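Floltero Event Check-In Kit: Review
Maëlle MacLeod
1 August 2020

I advise a high school health careers club, and every year we help run the registration desk at our state student conference. For the last one we used the Floltero check-in kit in place of our paper lists. The kit is a small badge printer, a handheld scanner, and a case that holds both.

Setup

You load your attendee list from a spreadsheet. Ours had 2506 names, counting students, advisors, judges and guests. The first upload failed on 19 rows where the school name had a comma in it. I fixed those by hand and the second upload went through. The printed guide doesn't mention commas at all.

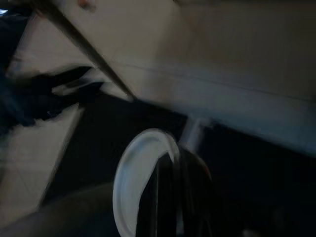
The scanner paired with my laptop on the first try. The printer took longer and needed a driver from the Floltero site, so do this at home before you are on conference center internet.

At the desk

We ran two lines. Students from Gandosley came in on buses at the same time, 104 of them, and we got them all badged before the opening session. Last year that group missed the welcome speech. Badges print in black only. If you want color for judges or competitors, buy the preprinted stock.

Long names are a problem. Anything past the edge gets chopped, and there is no setting to shrink the type. We also tried the Vachon labels we had left over from last year, and they jammed.

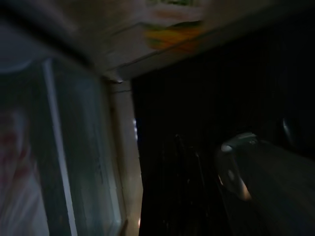

Compared with the Taver

The Taver printer is what our regional conference uses. It is slower and heavier, but it handles long names and takes any label. The Floltero scanner is much better, especially with codes on cracked phone screens.

Rating

Four out of five. I would use it again for a large conference. For a chapter workshop, a sign-in sheet is fine.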